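Feb 4, 2020

Day two of being a person who lives in Suvalport, and I have already been told off by a bin. It has a sticker on the lid saying NO GLASS NO GARDEN NO FOOD, which leaves me wondering what it does want. I gave it some cardboard and we parted on poor terms.

Walked down to the harbour before breakfast, as I'd promised myself I would every morning. It rained sideways. I got as far as the bakery and decided that the bakery was the harbour. 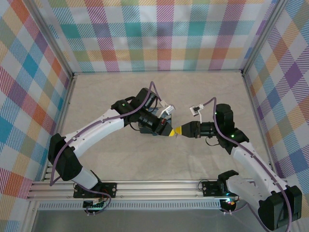
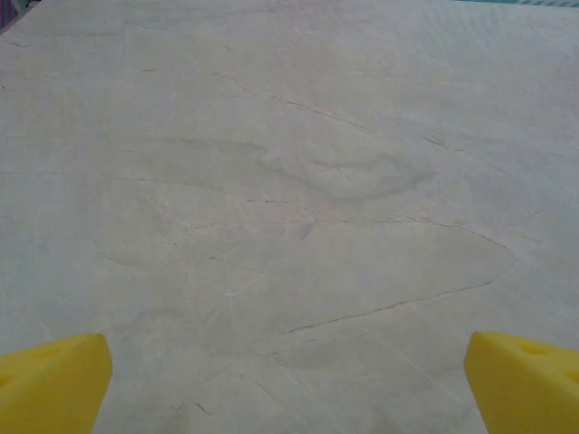

Yellow tips in both. The second has the pale veined surface.

The flat, then. The advert said "compact with character". The compact part I had allowed for. The character is mostly in the pipes, which knock at five in the morning and again at ten at night, so at least they keep regular hours. The kitchen window opens inwards and takes out anything on the worktop, so the kettle now lives on the floor by the fridge like a pet. The bathroom door only shuts if you lift it, and having lifted it you then have to be quite sure you wanted to be in there.

Rent is 1,220 a month, before heating. I keep writing that figure on things. It's on the back of my hand, on the gas letter and now here. I had hoped it might look smaller in different ink.

Rang Celby about the broadband. I was number 76 in the queue, according to a recorded voice that sounded delighted for me. Did the washing up, unpacked a box marked MISC (candles, a stapler, one ski glove), ate a sandwich and got down to 80. I don't know how a queue goes backwards. Perhaps they let people in at the front if they cry. When I got through at last I was told that the line is live at their end, and that what goes on at my end is a matter for me. I said my end had no lights on. There was a long pause and then he asked if I had tried plugging it in, and I'm sorry to write that this helped.

The rest of the afternoon went on the bookcase. It's a Vakum, flat-packed, bought in July in the sales for the old place and never opened, because in July I still believed I was the kind of person who might have one made. The leaflet has no words in it, only a smiling man with no neck who does everything in one go. At step four he turns the whole thing over on his own. I turned it over too, and it went back to being planks. There are 2 screws left, both long, and I have put them in the drawer with the ski glove. It stands up if it leans. I have filled the bottom shelf with the heavy books, the ones I own for ballast anyway, and I'm not going to look at the back of it again.

Supper was from Rawat, on the corner, chiefly on the grounds that its lights were on. Lentils, a flatbread the size of a pillowcase and a green pickle that took my hearing away for a bit. The woman at the till asked if I was new and I said yes, and she said "You'll get used to the wind", which is the third time I've been told that. I've not yet met anybody who says they have.

Bought a draught excluder on the way home. It's shaped like a sausage dog, since the plain ones had sold out. It is too short for the door by the length of a dog's head, so I can have the gap at the hinge or the gap at the handle. I've gone for the hinge tonight and will try the handle tomorrow.

Still to do: register with a doctor, find the stopcock, find the box with the pillows in it, write to the council about the bin. Also socks. I packed them somewhere clever.

The pipes have just started – ten o'clock, then. Going to bed in my coat.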